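Notebook entry, public finance workshop
10/06/2026
Entered by Mounir Badawi

Subject: Repayment terms on the district support loans, second reading

The purpose of today's session was to settle how the repayment tables for the district loans are to be rebuilt before they go back to the provincial budget office. The first version, prepared in March, treated all four districts as if they had drawn their money on the same day. The drawdown letters show otherwise. Jerkar and Birine drew in full at the opening of the facility. Ashour and Gromer drew in 2 parts, and the second part carries its own grace period.

Points agreed

1. The working unit is the million, with no decimals in the summary table. The total facility stands at 660 and is to be shown that way in every sheet. The March version switched between thousands and millions on the third page, and the office returned it with a query.

2. Repayment runs over 60 monthly deductions, taken from each district's share of the provincial transfer before the share is released. The deduction is fixed. It does not rise or fall with the transfer, and the note beneath the table should say so in one plain sentence.

3. The original drawdown letters remain with the workshop until the tables are signed off. Colleagues who need one should sign the slip and return the letter to its place the same day. Copies are kept separately and may be marked up freely; the originals may not.

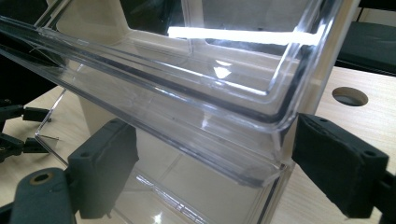
4. Ashour has asked that its arrears on the older road loan be folded into the new schedule. The request was not accepted at this session. The two debts have different lenders and different interest rules, and the letter from Ashour does not cite any authority for combining them. A reply is to be drafted — short, and without any suggestion that the matter is still open on our side.

Open questions

Gromer's second drawdown letter bears a signature but no stamp. The sum matches the bank advice. I have entered it in the table in brackets until the district confirms in writing.

It is still not clear which office bears the cost if a transfer is paid late and the deduction falls in the following month. The loan agreement speaks of "the due date" without saying whose calendar applies. My reading is that the lender's calendar governs, but the clause on public holidays points the other way. To be put to the legal desk with both clauses copied out in full.

Birine: the opening balance in our sheet and in the district's own return now agree. The earlier gap came from a bank charge that the district had counted as principal. Corrected in our file and noted in the margin of theirs.

Next steps

Rebuild the Ashour and Gromer tables from the letters, leaving the March figures aside entirely. Check the closing line of each against the agreement. Send the draft reply to Ashour for review before the tables go out — the two should not travel in the same envelope.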